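When the grip does not let go

Wendstead, May 2018

The trainer who spoke with us has spent two years at Stockdale, teaching people to fold clothes with hand-held grippers so that a robot can later copy the movement. Most days, she told us, are quiet. In December they had a fault which she still speaks about slowly.

"We were folding knitwear on a bed," she said. "Knitwear is difficult. A cuff has ridges, and the finger pad can catch in them."

The pads came from Zellier. On one tool the return spring had become weak, and the fingers opened later than the hand asked.

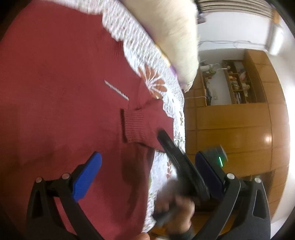
The operator felt that the sleeve was still held and pulled harder. Then the fingers opened all at once and the tool came back against his wrist. He had a bruise and was away for 9 days.

"It was a small injury, but I did not like how it happened," she said. "He did the natural thing. When something holds, you pull."

The service book allowed 3000 closings before the spring must be checked. This tool had passed that number, and the counter in the Proltevum software had been set back to zero after an update. She went through the old records herself and found 53 late openings in one week, all saved, none reported.

"For me this is the real fault. The spring is a cheap part. But the software knew, and it was silent." 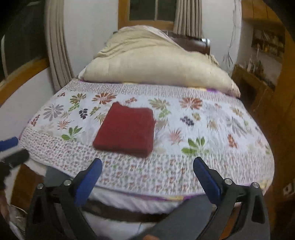
Folding practice on a bed with the hand-held grippers.

Now a late opening gives a loud tone and the recording stops. Operators have learned to relax the hand first and pull nothing. She also asks them to try each tool on a spare cloth in the morning.

We asked if she trusts the new counter. "I trust it a little," she said. "I also keep a paper list."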